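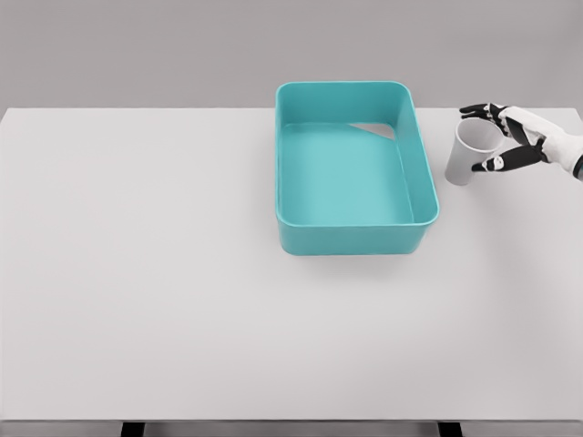 Catalog 16, page 30

Cendel Type Pack 2 – layered text effects for Photoshop

Sixteen layer styles plus the Vollov font, one download. Drop them on live text and the text stays editable. Works on shapes too. No actions to run, no plugins.

What's in the zip

16 layer styles in a single ASL file
Vollov Regular and Vollov Bold, OTF
4 sample PSDs, fully layered, 300 dpi
Pattern file (PAT), load this one first or the paper styles come up blank
Short PDF with install steps

The styles

Five pressed-ink looks, light to heavy. Four paper cutouts with soft shadow. Three enamel. Two chalk. Two foil, one warm and one cool. The foils are new, everything else was in Pack 1 in some form but has been redone from scratch at the larger size, so if you own Pack 1 don't mix the two pattern files. Rename the old one or just delete it.

Scale matters. All styles were built for text at nearly 30 points on a 300 dpi page. Smaller type, go to Layer > Layer Style > Scale Effects and bring it down until the edges stop clogging. For posters go up, but past 200 percent the patterns start to show there seams.

Requirements

Photoshop CS4 or newer, Mac or Windows. CS3 opens the styles but drops the pattern overlays. Elements will load the ASL but you can't edit the individual effects. Not for Illustrator. Not for GIMP, please don't buy it for GIMP, we can't help you get it running.

Unzipped size is bigger than it looks because of the sample files. Skip them if you're short on space, the styles don't need them.

Installing

Unzip first. Don't open files from inside the archive.
Fonts: install Vollov, then restart Photoshop.
Patterns: Edit > Presets > Preset Manager, choose Patterns, Load.
Styles: same window, choose Styles, Load. They go in at the end of your list, so scroll down.

Menu names move between versions. In newer ones both live in their own panels under Window, use Import from the panel menu.

About the font

Vollov is a wide slab with low contrast, drawn by Braulio Manríquez. First cut in 2009 for a set of shop signs and sat on a drive until last February, when he added the bold and the accents. Full Western European set. No Cyrillic or Greek yet. Figures are tabular only. Kerning is good in the caps, a bit loose in the lowercase around r and v, tighten by hand at big sizes. You can use the font in any program, it isn't tied to the styles.

License

Single seat: one person, 2 computers. Client work OK, printed goods OK, logos OK if you flatten the effect. Not OK to resell or share the ASL, the PAT or the font files, or to put the layered samples in a template you sell. Studio license covers up to 16 seats, same files, write to us for the invoice.

Delivery

Download link comes by email right after payment. Link is good for 30 days. Check spam before writing. Lost it after that, send your order number and we'll reissue, no charge.

Refunds: if the files won't load in a supported version and we can't fix it, you get your money back. Changed your mind after downloading, sorry no.

Known issues

Chalk 2 looks gray on CMYK documents. Work in RGB, convert at the end.
Foil Warm is slow on big canvases. Hide the layer effects while you move stuff around.
Sample 3 asks for a missing font called Xenos. Left over from an early layout, the layer is hidden and can be deleted. Will be fixed in teh next upload.

Goes with

Stinis Paper Textures, 30 scans, seamless
Xenos Display, condensed caps
Cendel Type Pack 1 (older, smaller size, while it's still up)

Questions about a file: include your Photoshop version and the style name. Mail gets answered mornings, before 11 a.m. mostly.

Add to cart | Studio license | Back to text effects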